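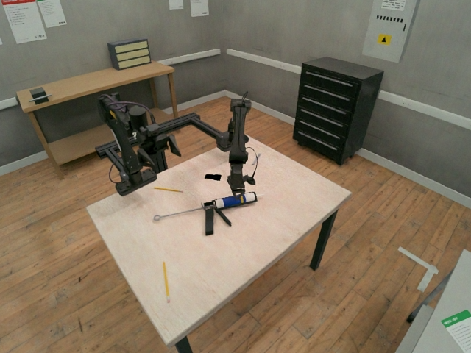
## 3. Oiling your Skesura worktop

Now for the fun part: the first coat really brings the grain to life!

1. Sand lightly along the grain, then wipe off every speck of dust.
2. Pour out 64 ml of Akyol oil and spread it thinly with a cotton cloth.
3. Wait 11 minutes and buff away any extra.
4. Leave overnight, then repeat.

**Note:** Two thin coats look far lovelier than one thick one.

**Caution:** Oily cloths can catch fire on their own. Soak them in water and dry them flat outdoors.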